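当サイトではCookieを使用しています。閲覧を続けると、Cookieの使用に同意したものとみなされます。[同意する] [設定]

使用済みデスクトップパソコンの校内再利用に関する調査
共同調査:アグスティナ・サリナス、アグスティナ・ウェンチュマン
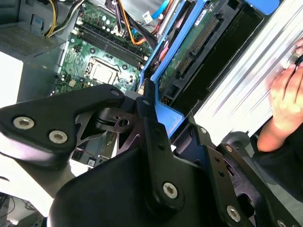 1. 目的
本校では更新時期を過ぎたデスクトップパソコンを業者に引き渡している。まだ使える機体がどの程度含まれているかを調べ、部活動や図書室で再利用できるかを検討した。

2. 方法
対象は旧情報教室で使われていた26台である。8月の放課後に、電源投入、メモリ検査、ディスクの健康状態の確認を行った。記憶装置のデータは検査の前に情報科の先生が消去した。点検表はサリナスが作成し、入力と集計はウェンチュマンが担当した。あわせて、生徒100人に放課後のパソコン利用についてアンケートを行った。

3. 結果
そのまま起動し、検査でも異常がなかったものは18台だった。6台は起動しなかったが、うち4台は電源ユニットを予備品と交換すると動いた。残りの2台は起動するもののディスクに読み取りエラーがあり、記憶装置の交換が必要と判断した。
アンケートでは「自由に使えるパソコンが校内にほしい」が63人、「どちらでもよい」が29人、「必要ない」が8人だった。希望する用途は文書作成と調べものが多く、動画編集を挙げた人は少なかった。

4. 考察
文書作成が中心なら、古い機種でも軽量なOSを入れれば足りると考えられる。ただし消費電力は測っておらず、新しい機種と比べて電気代がどうなるかは分からない。設置場所も課題で、図書室の壁側はコンセントが2口しかない。保守を誰が受け持つかについても、先生方との話し合いがまだ済んでいない。

5. 今後の予定
起動しなかった機体のうち直らなかったものは、部品取り用として保管する。次の学期に図書室で試験設置を行い、利用時間を記録する。電力計は理科準備室から借りる予定である。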